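Bring Back the Boring Bus Timetable

I miss paper bus timetables, and I'm going to spend this whole page telling you why, so get a coffee.

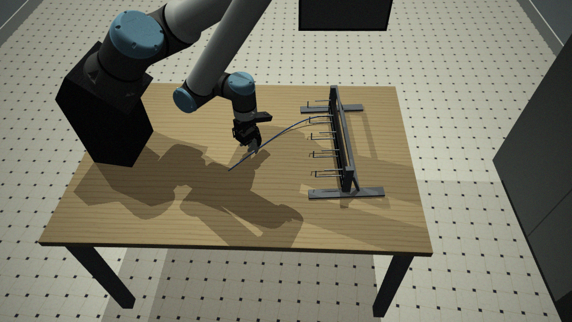 I grew up in Girard, on the route that ran out past the feed store and over to Wastton, and there was a folded timetable stuck to our fridge for as long as I can remember. It was printed on awful yellow paper that went soft at the creases. My mother circled the last bus home in red pen every time a new one came out, and if you missed that bus you had better have a friend with a couch. That was the whole system! Everybody in the house could read it, including my grandfather, who wouldn't touch a computer.

Last March the transit office stopped printing them. The racks at the Truron depot are still there, screwed to the wall, with a sticker on each one telling you to scan the code. I did scan the code. It took me to a page asking me to download an app, the app asked me to make an account, and the account wanted to send an email before it would let me in. By the time I'd found out when the 37 was leaving, I was looking at the back of it.

Now, I know the argument on the other side, and it's a decent one. Printing costs money. Schedules change, and a stack of old timetables in a rack is worse than useless when someone stands in the rain trusting one. A live map can show you that the bus is stuck behind a tractor, and no piece of paper is ever going to manage that. I use the map too. When it works I love it, and I have stood in my kitchen with my shoes on watching that little dot creep up the hill and felt like a genius.

But the map answers one question, which is where the bus is right now. A timetable answers the ones I ask much more often. If I take the job in Pestosthorpe, can I get home after a late shift? Does anything run on a holiday? If my dentist is running behind, do I have twenty minutes to kill or two hours? You can see all of that on one sheet by running your finger down a column. On my phone I have to type in a trip, get three choices, go back, change the time, get three more, and by then I've forgotten what the first ones were. Maybe I'm bad at it. I've watched plenty of other people at the stop being bad at it too.

There's also the plain matter of who gets left out. I ride with a lot of older folks in the mornings, and with kids whose phones have no data on them, and with a man who has a flip phone held shut by a rubber band and is always, always on time. He has the old schedule copied out by hand on an index card. When they moved the morning bus up by a few minutes he missed it twice before another rider told him. I felt terrible about that, because I'd known about the change and it hadn't crossed my mind to say anything.

I did go and ask what it would cost to bring the printed ones back. The woman at the counter was very nice about it (she misses them too, she whispered) and she dug out the last bill. A run for my route had come to $439. For the smaller Wastton loop it was $298. I realize that adds up once you do it for every line, and I'm sure there's staff time on top, and somebody has to drive around filling the racks. Still, I had been picturing thousands of dollars per route, and I walked out of there more annoyed than when I went in.

So what would I settle for? Quite a bit less than the good old days, to be fair. Print half as many. Leave out the glossy cover and the page about the mayor's vision. Put a stack in the library and a stack at the pharmacy, and let people take one if they ask for it. At the very least, post a full schedule behind plastic at each stop, at a size that a person over fifty can read without kneeling on the sidewalk. The stop by the Truron depot has an ad panel as tall as I am, lit up all night, selling mattresses. I think we could squeeze a bus schedule in there.

And please, whoever is in charge of the app, put a button in it that shows the whole day on one page, every stop, first bus to last. I'd print it out myself. I would even find some awful yellow paper to do it on, and my red pen is in the drawer by the fridge.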